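Home Explore Threads Log in
2 min read

1/8 I've been meaning to write about learning to bake bread from my late aunt's notebook, and as it's raining and the dough is having its second rest, you're getting it now. Sorry in advance, I do go on!

2/8 She never weighed anything. Flour is "the blue bowl, nearly" and water is "until it feels right" (thank you, Auntie). It took me 21 loaves to work out that the blue bowl must have been a big one.

3/8 My first lot in October were bricks, every one. I'd been leaving the dough by the back door, where the draught comes in, and then wondering why it sulked. It lives on top of the boiler cupboard now and we're all much happier.

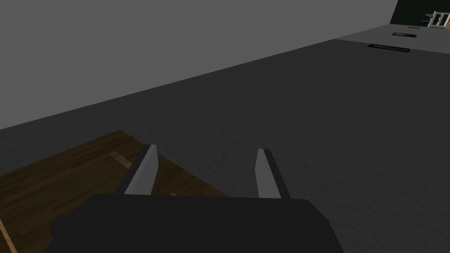 Custódio Barreto replied to say that I should stop adding flour when the dough gets sticky, just wet my hands and leave it be for a quarter of an hour. I tried it on Saturday's loaf and oh, what a difference – soft in the middle, with a crust that crackled when I pressed it.

5/8 The flour matters less than I'd feared, by the way. I've used the Macedo strong white and the cheaper bag from Turnau, and my husband couldn't tell them apart with butter on.

6/8 Rye is another matter. I've had two goes and both stuck to the tin so badly that I ate them with a spoon.

7/8 If anyone has a rye recipe for a nervous person, please send it over. I've got the tin, I've got the caraway seeds, and I've got most of Sunday.

8/8 Timer's gone, must get it in the oven x

14 comments 7 shares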